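Getting rid of the hum in a shared-wall workshop

Posted August 2026 in Noise and vibration

Our workshop shares a wall with a sleep clinic. The clinic was there first, so when they reported a low hum in two of their rooms it was up to us to find it. It took most of the winter. I am writing up the method for anyone dealing with structure-borne noise in a light industrial unit, as most of what I found online was either sales copy for foam tiles or written for concert halls.

The building

The unit is tilt-up concrete on three sides with a stud-framed party wall on the fourth. The slab is continuous under both tenancies. That last detail turned out to matter more than anything in the wall, and I should have checked the drawings before I bought any insulation. Vasanthi Kartha, who manages the building, had them in a drawer and would have handed them over on day one if I had asked.

We had already lined the party wall with two layers of plasterboard on resilient channel, with batts in the cavity. This dealt with voices and the radio. It did nothing for the hum.

Airborne or structure-borne

The first job is to work out which one you have. Airborne noise leaves the source as sound, crosses the room, and shakes the wall. Structure-borne noise goes from the machine into whatever the machine is bolted to, travels through the building, and comes back out as sound from some other surface. The treatments have almost nothing in common. Mass and sealing work on the first. Isolation at the mounting works on the second.

A cheap test is to put your ear (or a mechanic's stethoscope) on the slab, then on the wall, then stand in the middle of the room. If the slab is clearly louder than the air, stop buying plasterboard. A slightly less cheap test is a contact accelerometer and a laptop. We borrowed one from Laine Jaunzems, who did vibration monitoring on rail projects before moving over to building services.

With the accelerometer on the slab we had a clean peak at just under 50 hertz and a smaller one at double that. An induction motor on Australian mains with two poles runs slightly below 3000 rpm, so a peak just under 50 is the rotational speed of the shaft. The one near 100 could be either a harmonic of the shaft speed or the magnetic hum from the supply, and you need decent resolution to separate them. We had enough to see two lines sitting side by side.

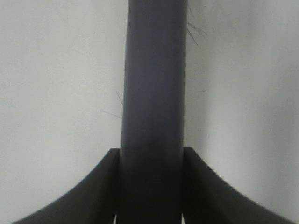

Finding the source

With a frequency in hand you can go looking. The procedure is dull and it works:

Turn everything off at the board, including the fridge. Record the background for a few minutes.

Turn on one circuit at a time and record again. Leave each one long enough for anything with a thermostat or pressure switch to cycle.

Write down what is running. You will not remember.

Repeat the loudest result on another day before you spend money on it.

I skipped the last step the first time through and blamed the dust extractor. The extractor is loud in the room, so it was the obvious suspect, and it happened to be on when the compressor cut in. I moved it onto a rubber mat, reported the problem fixed, and had a polite email from the clinic by the end of the week.

The compressor was the real source. It is a small Skondside unit with a 90 litre tank, quiet enough to talk over, and it was bolted straight to the slab with four masonry anchors. I had bolted it down myself when we moved in, on the theory that a machine that cannot move cannot make noise. The theory is wrong. A rigid fixing is a very good path into the floor.

Choosing isolators

The principle is simple enough. A mass on a spring has a natural frequency. Below that frequency, and near it, the spring does nothing useful and can make matters worse. Above it, the force passed to the floor falls away. The crossover is at the natural frequency multiplied by the square root of two, and in practice you want the disturbing frequency to be at least 3 times the natural frequency before you call it isolated. With no damping that gives you a transmissibility of one eighth. Damping makes it somewhat worse and stops the machine from bouncing on start-up, so you accept some.

Natural frequency depends on static deflection, meaning how far the mount squashes under the dead weight of the machine. For a linear spring, the frequency in hertz is close to 15.8 divided by the square root of the deflection in millimetres. A rubber pad that squashes by half a millimetre gives you a bit over 22 hertz. Against a 50 hertz source that is a ratio of a little over two, and the result is disappointing. A mount that deflects by 4 millimetres gives just under 8 hertz, and the ratio is better than six.

The thin cork and rubber sandwich pads sold for washing machines are therefore not much use here. They are stiff, and they are nearly always underloaded. An underloaded mount is a stiff mount. People see a higher load rating and assume it is better, but a mount rated for 200 kilograms with a fraction of that on it will barely compress. Choose the mount so that your actual load lands in the upper half of its rated range.

Two other points on selection. Weigh each corner separately, with bathroom scales if you have nothing better, as the motor end of a compressor is usually much heavier than the other. And rubber is stiffer under vibration than under a slow load, so the static calculation flatters it. Steel springs do not have this problem but need separate damping.

We ended up with open springs from Ospina under a concrete inertia base. The base is a plain slab cast in a timber frame on the bench, with a layer of plastic underneath so it would release. Adding mass does not improve isolation by itself if you then choose stiffer springs to carry it. What it does is reduce how far the machine moves, lower the centre of gravity, and even out the corner loads.
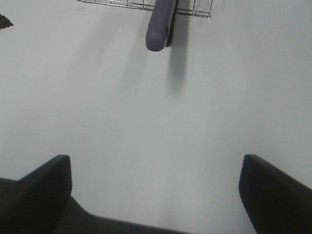
The flanking paths are where most home-built installations fall over. You can float a compressor on perfect springs and then connect it to the wall with a rigid copper pipe, and the vibration will take the pipe. The same goes for conduit. Every connection has to be flexible, with enough slack for the machine to move through its full travel on start-up without pulling tight.

Our air line now leaves the compressor through a length of braided hose, laid in a loose curve, and only then joins the fixed pipework. The hose should run parallel to the motor shaft where possible, as it is more willing to bend than to stretch. The power lead has a drip loop. The pipe clips on the party wall were swapped for rubber-lined ones from Trerine, and I moved the first of them off the stud wall and onto the concrete.

Check under the base as well. A stray offcut, a screw, or a dribble of set concrete bridging the gap will short out the springs completely. I slide a strip of cardboard under ours every few weeks and make sure it comes out the other side.

Results

On the slab beside the machine the main peak dropped by 17 decibels. In the clinic's nearer room it fell into the background with their air conditioning running. With the air conditioning off it is still just detectable on the instrument, though none of their staff could pick when we switched it on and off.

The calculation had promised more. Laine's view was that the slab itself is not the rigid, immovable floor the textbook assumes, and that the remaining path is probably airborne from the compressor casing into the roof space. I think she is right about the second part. There is a gap along the top of the party wall where the plasterboard stops short of the roof sheeting, and I can get my hand through it.

Cost and what I would change

The springs were the largest single item, followed by the braided hose. The concrete was a few bags. The plasterboard lining cost more than all of it together, and although I do not regret having it, it was bought to solve a problem it could not touch.

If I were starting again I would do the circuit-by-circuit test before spending anything, and repeat it. I would also ask for the structural drawings. A saw cut through the slab along the party line would have been easy when the unit was empty and is out of the question now.

The gap at the roof line is booked in for September. I plan to close it with mineral wool and a flexible sealant so the roof can move in the heat, and will post the before and after spectra when I have them. I am also trying a Braso timer on the compressor so that it cannot refill overnight. It should have been on a timer from the beginning, given that the clinic does most of its work while we are closed.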